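Saddle stitching (bookbinding)

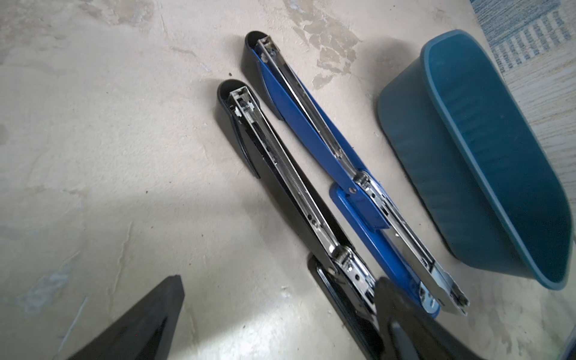

Saddle stitching is a method of binding in which folded sheets are nested one inside another and fastened through the fold with wire staples. It is used for booklets, programmes, newsletters, exercise books and thin magazines. The name comes from the support over which the folded sheets are hung during stapling, which has the shape of an inverted V. The term is used for both wire and thread, although in commercial printing it nearly always refers to wire.

Terminology

A single folded sheet is a folio and gives four pages. A group of nested folios is a section, also called a signature. A saddle-stitched booklet consists of one section only, and its page count is therefore always a multiple of four. A booklet whose cover is printed on heavier stock than the inside pages is described as having a separate cover; one printed throughout on the same stock is a self-cover booklet.

The term stitch strictly applies to wire cut from a continuous spool and formed in the machine. A staple is preformed and supplied in a glued strip. The finished bindings are hard to tell apart, and the two words are often used interchangeably.

Process

Pages are first arranged by imposition so that they fall in the correct order after folding. In a 16-page booklet, pages 16 and 1 share one side of the outer sheet, and pages 2 and 15 share the other. The sheets are printed, folded along the grain where possible, and gathered from the centre outwards. The wire is driven from the outside of the spine, and the legs are closed over the centre spread.

Two staples are usual for small formats. They are commonly placed a quarter of the spine length from the head and the tail. Larger formats may take three or four. Loop stitches, in which the wire stands out from the spine in a rounded eye, allow the booklet to be filed in a ring binder.

After stitching, the booklet is trimmed on the fore edge, head and tail. Work produced by hand is often trimmed on the fore edge only, or left untrimmed.

Hand equipment

An ordinary desk stapler has too little throat depth to reach the centre fold of most sheets. Throat depth is the distance from the driving point to the nearest obstruction behind it. Three types of tool are used to overcome the limit.

The long-reach stapler has an extended arm and base, and the sheets are laid flat and opened out, with the staples driven along the line of the intended fold. Many models carry an adjustable paper stop. The saddle stapler has a peaked base, so that the sheets can be folded beforehand and hung in position. The rotating-head stapler turns the driving head through 90 degrees and is limited by the width of the booklet in one direction only.

Bench models with a treadle or electric drive were common in small print shops. The Conder bench stitcher, supplied with interchangeable flat and saddle tables, was rated for 50 sheets of ordinary office paper on the flat table and 31 over the saddle. The later Bamik machine used a single tilting table for both kinds of work.

Creep

Each nested sheet pushes the one inside it slightly towards the fore edge. The effect is known as creep, push-out or shingling – its size depends on paper thickness and the number of sheets. When the fore edge is trimmed, the innermost pages become narrower than the outer ones, and text near the outer margin may be lost. Imposition software compensates by moving the page image towards the spine in small steps. For a booklet of 11 sheets or fewer in light stock, many printers make no allowance.

Limits and durability

Thick booklets resist folding and tend to spring open. Adding pages also increases creep and strains the cover at the fold. Beyond around 200 pages the method is generally unsuitable, and on heavier stocks the limit is much lower. Perfect binding or sewn sections are used instead.

Plain steel wire rusts in humid storage and stains the paper around each hole. Libraries may remove the staples and resew the section with linen thread through the existing holes. Galvanised and stainless wires are more resistant – the latter is harder to form and wears the machine's cutting parts more quickly.

See also

Perfect binding
Imposition
Pamphlet stitch
Side stitching
Paper grain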